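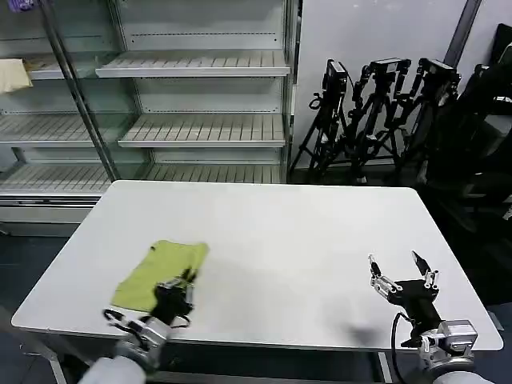

What does the planner do when a grasp comes up empty? It backs off, asks perception for a fresh cloth mask and tries the next corner on its list, up to 5 times before it stops and waits for someone.

Goramari cloth stack, February gallery. Quick page, more when there's time. Everything here ran on the Redance controller with the new Desarel segmentation node. 743 grasps logged so far, 254 of them since the planner rewrite. Logs are on the usual share.

Green on white is the easy case for the mask. Corner picking still the weak spot – folded edges get scored as real corners and the planner beleives them.

Wrist view feeds the local pinch check, head view does the rest. Timestamps were drifting between the two, fixed in the bridge now.

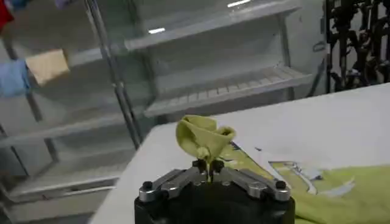 Prints are the other headache. The old mask split a garment wherever the color changed, so we merge regions by depth first and color second. Slower, but fewer phantom edges.

Next up: move the retry logic out of Negri and into the behavior tree, 7 nodes insted of one giant callback. Replay tool needs a pause button too.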